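Prono adds hand guiding to Mullura teaching software

Prono has released an update to Mullura, its software for teaching manipulation tasks to robot arms, that allows a task to be recorded either by moving the arm by hand or by driving it from a remote controller. Earlier versions supported remote control only. Both kinds of recording are now written to the same file format and can be mixed in one training set.

The update was prepared with Troreo, an integrator that fits bench-top arms for small-batch handling work, and was tried out at the Lambrakis workshop before release. It is available to existing licence holders from October at no extra charge. New licences are priced per arm, as before.

In hand-guided mode the operator presses an enabling switch near the wrist, and the controller drops joint stiffness to a preset level while compensating for gravity. The arm can then be pushed through the task. Joint positions, gripper opening and motor currents are logged at 50 Hz, together with the stream from each camera. Releasing the switch holds the arm where it is and places a marker in the recording, so that a long task can be split into sections without stopping the log.

In remote mode the operator holds a controller and the arm follows its motion, scaled by a factor set in the task file. The logged channels are the same, with the addition of the commanded pose. Prono recommends keeping the commanded and measured poses as separate channels during training, as the difference between them carries information about contact. A fingertip pressed against a surface shows as a steady offset, and a model trained on measured pose alone will tend to press too lightly.

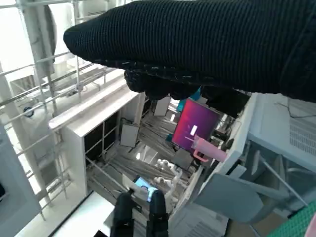 Camera handling has been changed more than any other part of the package. The fixed overhead view is now optional, and a task can be recorded from the wrist alone. This puts more load on the image side of the model, as the background shifts with every movement of the arm and there is a good deal of it. With the phone between the two fingertips, its screen lit light blue and a sheet of white paper partly under it, the same view also takes in a pink cup by the monitor, a grey chair and a run of railings. Any of these can end up being used by the model as a landmark. If the chair is then moved, the grasp shifts with it.

Mullura now offers a masking step to limit this. A region around the fingertips is kept at full resolution, and the rest of the picture is reduced and randomly altered in colour during training. The size of the region is set by the user. Troreo's notes advise against making it too small, as the arm needs some view of the wider bench during approach, and suggest widening it for tasks in which the object may start a long way from the gripper.

Screens need separate treatment. A phone or monitor that is lit during some recordings and dark in others will upset automatic exposure, and the change in brightness may be read as part of the task. The new version locks exposure and white balance at the start of each session. The lock can be released from the session menu, but recordings made before and after the release are then kept in different groups.

A task file needs a minimum of 10 demonstrations before training can be started. This is a software limit and should not be taken as a sufficient number. For a plain pick from a flat surface, Prono advises starting at the minimum, running the result on the arm with the speed reduced, and adding recordings only for the positions in which the grasp fails. For tasks with two stages, such as lifting a lid and then reaching into the container, each stage should be checked on its own before they are joined.

Soft objects are covered by a new section of the manual. With a rigid part, the gripper opening at the moment of contact is nearly the same in every recording and can be used as a simple check on whether the grasp has been made. A foam or rubber item gives way under the fingers, so the opening varies with the force applied by the operator. Hand-guided recordings are often less consistent here than remote ones. The operator has both hands on the arm and closes the gripper with a thumb button, which offers little sense of how hard the fingers are pressing.

The software deals with this by logging finger motor current as a separate channel and allowing a current limit to be set per task. The fingers close until the limit is reached or the programmed opening is met. The limit should be set before the first recording. Changing it part way through a set makes the earlier demonstrations unsuitable for use with the later ones, and the software will show a warning if this is attempted. 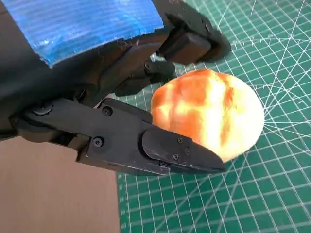 Two-finger gripper at a mottled orange-and-cream object on a cutting mat. The lower fingertip is fixed with three small black screws.

Fingertips are treated as part of the tool definition. A change of tip, even to one of the same nominal length, calls for the tool centre point to be measured again. Existing recordings can be kept if the shift is small, and Mullura will apply the correction to the joint data. It cannot correct the wrist camera images, in which the old tip remains visible, so a short set of new recordings is advised after any change of shape. Scuffs and light wear on the finger faces have no effect on the measurement but can alter the way light is reflected, and the manual suggests including recordings from both new and used tips where these are to hand.

Printed grids and ruled mats are permitted as a work surface. They are useful for repeating start positions by eye. The regular lines can, however, become a position cue in the same way as background furniture, and a model trained only on a ruled surface may perform badly on a plain one. Turning the mat between groups of recordings is the recommended remedy.

Playback has also been revised. Any recording can be run on the arm at reduced speed as a check of the path, with force limits active. If a limit is passed the arm stops and backs off along the recorded path for 10 mm. The operator can then take over in either mode and finish the movement. The takeover is stored as a correction and given a higher weight in the next round of training. The weight can be edited.

Trials at Lambrakis led to one late change. Operators switching from hand guiding to the remote controller found that the arm could jump if the controller had been moved in the meantime. The release version ignores controller motion until the trigger has been let go and pressed again, and takes the controller's position at that point as the new zero.

Known limitations are listed in the release notes. Two arms can be recorded together in remote mode but not in hand-guided mode. Cameras connected through a hub may drop pictures when more than one is in use, and a direct connection to the host computer is required for time stamps to be guaranteed. Recordings from the previous version open without conversion, although they lack the motor current channel and cannot be used for tasks with a current limit.

Troreo will supply the enabling switch as a retrofit kit for arms already in service. Fitting involves removing the wrist cover and does not affect the calibration of the joints.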